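Wednesday, bench notes, November

Picked up the glue question again. Tahsin Barua left a note on my stool saying the Brarov hide glue "opens longer if you add urea", with a link to a seller's page that says the same thing in bigger letters. I have heard this from four different people and every one of them got it from a label. So today I tried it properly, or as properly as the morning allowed.

Batch A: plain granules, soaked overnight in cold water, warmed in the pot to 60 C and held there. Batch B: same granules, same water, urea added at ten per cent of dry weight. Same spruce offcuts for both, planed this morning, same clamps, same pressure as near as my wrist can judge. I wrote A and B on the end grain in pencil because last time I used tape and the tape came off in the pot steam.

Open time first. I brushed a strip and touched it with a knuckle every ten seconds until it stopped grabbing. A gave me 136 seconds. B gave me 300, which is where I stopped counting, because I had decided beforehand that anything over five minutes was useless to me for rubbed joints anyway. So yes, it opens longer. Fine. Tahsin gets that one.

What I don't accept is the second half of the claim, that the joint is "just as strong". The seller's page has a bar chart with no scale on it. I asked them in the spring what the units were and got a coupon.

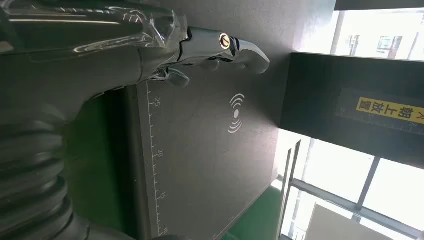 Gripper over the board, left side.

Strength test plan: lap joints, one square inch of overlap, hung from the beam hook with the bucket and filled slowly with sand. It's crude. A proper pull tester would be better, and the one at Nudholm is free on paper and booked in practice. The sand bucket at least gives the same answer twice if I pour at the same rate, and I checked that with a bit of string before I trusted it with wood.

Problem with the whole thing: humidity. The shop was damp this morning and the heater takes until lunch to make any difference. Urea pulls moisture. If B fails low in this weather, that tells me something about November and not much about urea. A and B have to be hung on the same day, and I want a second run in the dry months before I say anything out loud. Kotian's handbook gives the ten per cent figure without saying where it was tested or in what season. Everybody quotes Kotian. I'd like to see the page where Kotian quotes somebody.

Other things that could fool me:

The offcuts aren't all from one board. I tried to pair them by grain but two of the B pieces have more runout than I'd like. Marked them with a cross so I can throw them out of the tally before I know how they did, and not after.

The pot thermometer reads low. Checked it against the kitchen one, which may also read low. Overcooked glue is weak glue, so if both batches are poor, suspect the pot.

I know which batch is which. I should have got someone else to do the labelling. Next run, letters in an envelope.
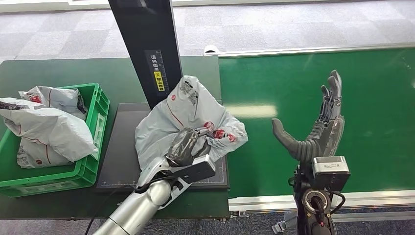
White bag in hand on the black mat, green crate to the left.

After lunch. Squeeze-out on A is brittle and snaps off clean. B is still rubbery at the edges and takes a fingernail print. I would not want to put a chisel near it yet. The label says clamp for two hours. I'd call that optimistic even for the plain stuff and I'm leaving everything overnight regardless.

Smell: B has a faint whiff of something from a barn. Mentioned for completeness.

Also tried a smear of the Rurel liquid glue that came as a sample. It claims to be hide glue in a bottle, no heating. Skinned over on the brush, stayed soft underneath. No date on the bottle, so I can't say if it's the recipe or the age. Liquid hide glue with no date is a gamble at any price. Wrote to ask for one. Not holding my breath.

To do:
Hang A and B tomorrow, alternate them, note the bucket weight and where it let go (wood or glue line).
Buy more sand, the dry bagged kind.
Get the urea weighed on the small scale, the big one can't be trusted under 2 grams.
Ask Tahsin if his own joints have ever been through a winter, or if he's only going by the label too.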